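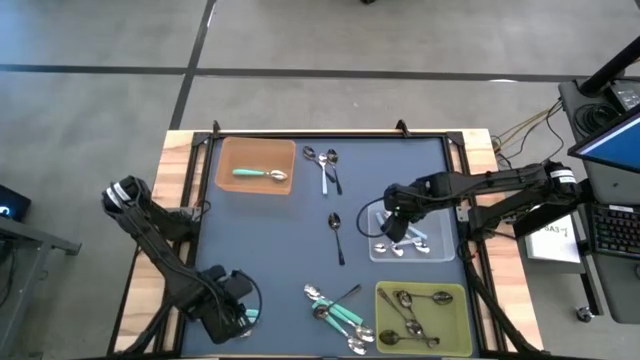

4.2 Evaluation of the Lumura two-arm kit on the spoon-sorting task

The Lumura kit is sold by Breko as a complete bench-top package for laboratories and training centres. It comprises two arms with their grippers, a set of mounting clamps, control software and one year of remote support. The unit evaluated in this study was bought at list price, and the supplier had no part in the choice of tasks or in the analysis. Installation followed the printed manual, with one exception: the recommended mat was out of stock and was replaced by a dark blue-grey mat of similar thickness from Tustolwood.

Sorting was selected as the main test after the pilot work carried out in May. Spoons are thin, they reflect light, and they tend to come to rest on top of one another. A gripper must therefore close very near the work surface without pressing against it. The spoons differ mainly in their handles, some being teal or light blue and others silvery or dark. The bowls give little help in telling one kind from another.

As shown in Figure 2, the arms are placed on opposite sides of the table and share the mat between them. Spoons may lie in a pile, in a small group or alone, and bins of different colours are set out within the working area. The clear bin, towards which the right gripper is pointing in the figure, has light-blue handles among its contents. The orange bin at that point holds a single spoon with a teal handle, while the yellow-green bin holds silver spoons.

Figure 2. The Lumura kit at the sorting bench, with spoons on the mat and in the bins.

A total of 165 runs were recorded. The operator for all of them was Josué Barros, who had completed the supplier's online course but had no earlier experience with the product. A run was scored as complete when every spoon had been placed in the bin assigned to it. Spoons that fell outside the mat were not returned, and the run was then scored as incomplete. Of the recorded runs, 8 were excluded from the analysis after the control software lost contact with one of the arms. Breko has been informed of this fault.

Loose spoons presented little difficulty. Most failures arose in the pile, where lifting one spoon often shifted a second out of reach or turned it on its side. Gripper wear was slight over the period of the study. The cable leading to the gripper requires more care than the manual suggests, and we advise buyers to check its path before each session.

The same protocol was applied to the Barbosa kit, and the results are compared in Section 4.3. Readers should note that the two products are supplied with different grippers, so differences in the scores cannot be assigned to the arms alone.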